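Section 6: First reach and wrist view check

By now the Tudik arm is bolted down, powered and paired with the Cermont control app, and you've finished the joint warm-up in Section 5. This is the part we look forward to most when we set one up with a new owner. You get to see the world from the wrist for the first time, and it really is a treat!

Set aside a quiet half-hour. You'll need the arm, the app, a clear patch of surface within reach and one solid object to use as a target – a plastic container is ideal.

6.1 Opening the wrist view

1. In the app, tap Arm, then Wrist View. The picture takes a few seconds to come up.
2. Check that the gripper body sits at the bottom centre, with one finger on each side of it.
3. If the body sits well off to the left or right, the camera clip isn't seated. Power down, press the clip in until it clicks, and start again from step 1.
4. Set Exposure to Auto and leave it there for now.

Note: A bright patch of glare close to the gripper is fine, and so are darker corners. Auto exposure copes well with both. If the glare covers your target, move the lamp before you start fiddling with settings.

6.2 Choosing a surface

Patterned surfaces are welcome. Afroza Siddiqui, who wrote the vision side of the software, tested it over tiles, rugs, tea towels and some very loud wallpaper, and a bit of leaf and flower print gives the arm more to steer by than a plain white bench does. Scuffs and specks won't bother it either. 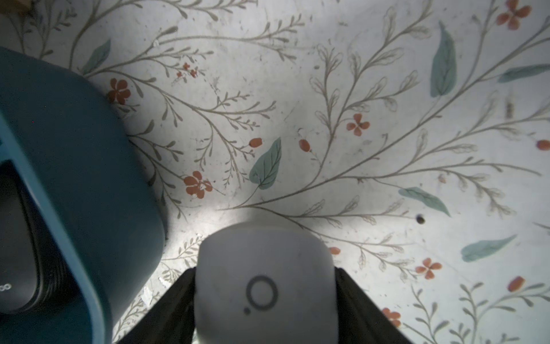 Glossy surfaces are harder work. If the app shows the message Low Detail, lay down a sheet of printed paper or move the target a little and try again.

Caution: Keep hands, hair, sleeves and pets out of reach whenever the green Live bar is showing in the app. The fingers close faster than you might expect.

6.3 The first reach

1. Set Speed to 2. Please don't go higher on a first run, however tempting it looks.
2. Place your target off to one side of the wrist view, with part of it showing.
3. Tap the target on your screen. A dotted outline appears around it.
4. If the outline has grabbed a shadow or part of the pattern, tap Clear and tap closer to the middle of the target.
5. Hold down Reach. The arm moves only while you're holding the button, and lets go of the move the moment you lift your thumb.
6. When the target sits between the fingers, release Reach and tap Close.
7. Tap Lift, wait for the tone, then tap Lower and Open.

Do this a few times with the target in different spots. You'll notice the arm getting smoother as it learns the surface – the change between the first try and the sixth is lovely to watch.

Note: Dark or shiny objects sometimes need a second tap at step 3. Rin Takagi on our support desk keeps a strip of masking tape handy for these, and it works a charm.

6.4 If something goes wrong

Code 132: target lost. Something has come between the camera and the target. Clear the way and tap the target again.

Code 781: finger fault. Power down, check that both fingers move freely by hand, then repeat the warm-up in Section 5.

Any other code: write it down along with the colour of the base light and send both to support through the Help tab.

Once you've had a few clean lifts in a row, save the surface under My Places and go on to Section 7, where the arm learns to sort.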